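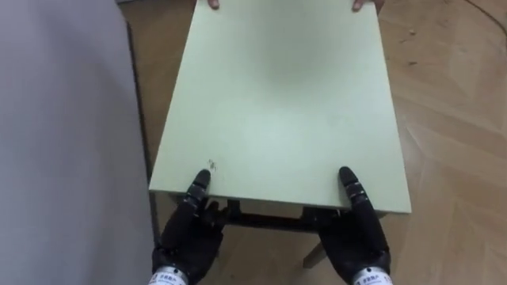 Posted by Botond Farkas, 29 March 2022
Board: End effectors / Hands / Two-arm carry

Hand comparison, shared table carry: Cekon vs Cinen

bfarkas
Black hands on both wrists, near edge of the table, person on the far edge. Grasp is one finger on top, the rest under the edge. Same table and same lift height for both hand sets. 15 lifts per set, each followed by a short walk backward.

Cekon: 13 of 15 completed without the edge shifting in the grasp.
Cinen: 12 of 15.

Controller was the same in both cases, impedance mode on the arms, position mode with a current limit on the fingers. I don't consider the difference between the two meaningful. What I do consider meaningful is that every Cinen failure was on the left side and the Cekon failures were split.

ellis_loop
One lift of difference is noise, agreed. Were the left and right current limits identical? On our Cinen pair the left unit reads low and we had to correct for it in the driver.

bfarkas
Identical in the config. I have not checked the actual draw on each side. Will do.

mtk_wrist
I don't think this tests the hands. With a finger on top and the others cupped under the edge, the lower fingers carry the load and the top one only stops the edge from tipping. A pair of fixed hooks would score the same. If you want to separate Cekon from Cinen you need a grasp where finger force matters, e.g. a pinch on a smooth panel with nothing to hook under.

bfarkas
Partly true for the static hold. Not true for the walk. When the person at the other end pulls, the load goes along the tabletop and the top finger has to resist it by friction. That is where all the shifts happened.

mtk_wrist
Then log the pull. Without a force reading at the wrist you can't say whether the hand was weak or the person was impatient.

ellis_loop
Wrist force is logged on most setups like this, surely?

bfarkas
Logged, not synced. The wrist data and the finger data run on separate clocks and the offset drifts. I can line them up by hand for a few lifts but not for all of them.

rotary_n
What about the view from the head camera? In the picture at the top you get the fingertips resting on the tabletop, but the fingers under the edge are mostly in shadow. I would not trust vision for grasp confirmation there. We moved to a Bralletti wrist camera for that reason and it helped – at the cost of one more cable per arm.

bfarkas
Vision is only used for the approach. Once the fingers close, confirmation is by joint position and current.

mtk_wrist
Which puts you back at the left current reading.

bfarkas
Yes. Measured it this afternoon. The left Cinen draws about 5 percent less than the right at the same setpoint. I'll correct it and repeat the Cinen set. Cekon numbers stand as posted.

mtk_wrist
Repeat both. Otherwise the person on the far end has had more practice for one of them.

bfarkas
Fine, both, alternating the hand sets in blocks of 5.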